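Vullcombe Opens Its Doors to Military Families at the Bundska Training Grounds

VULLCOMBE – March 7, 2020

Hi everybody, Vy Cù here from the Bundska garrison family office. I usually get someone else to write these, but this one I wanted to do myself, so bear with me if I run on a bit!

We're bringing back Family Day at the Bundska training grounds this August, and for the first time it's going to cover the reserve artillery battalion as well as the two engineer companies. That's a big jump for us. The garrison has 2,467 soldiers on its books right now, and last year we only had room for the families of one company. I got a lot of emails about that (a lot!), and I read every one of them.

So what's on? The gates open at 11 in the morning. The engineers will put their floating bridge across the Huỳnh reservoir, start to finish, and you can stand on the bank and watch. If you've never seen a bridge go over water like that, bring a folding chair and get there early. The artillery crews will show how a gun is set up and packed away again. No live firing, sorry kids – the neighbors have been very patient with us and I'd like to keep it that way.

We've got 38 vehicles lined up for the display field, and you can climb into most of them. Please wear real shoes. I spent half of last year's event looking for a bandage for somebody in flip-flops, and that somebody was my own sister.

Lunch comes from the field kitchen, same as the soldiers get on exercise. I'm told the bean stew is better than it used to be. Trumar, the bus company, is running a free shuttle from Vullcombe station, with over 200 seats through the day, and I'd really ask you to use it. Parking by the north gate is a muddy slope and I can't do a thing about it. 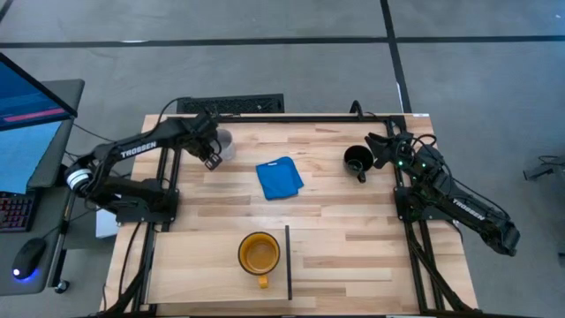
A Trossen arm reaches toward a clear plastic cup at the back of a wooden tabletop.

Families of serving soldiers and reservists can sign up through the garrison family office, by phone or at the front desk. Adults need a photo ID at the gate. Dogs have to stay home this time, except service dogs, and please leave the drones home too.

Reporters are welcome all day. Call ahead so I can have a badge waiting for you, and tell me if you want to talk to the bridge crew, as they're only free after lunch.

Media contact: Vy Cù, Bundska garrison family office, Vullcombe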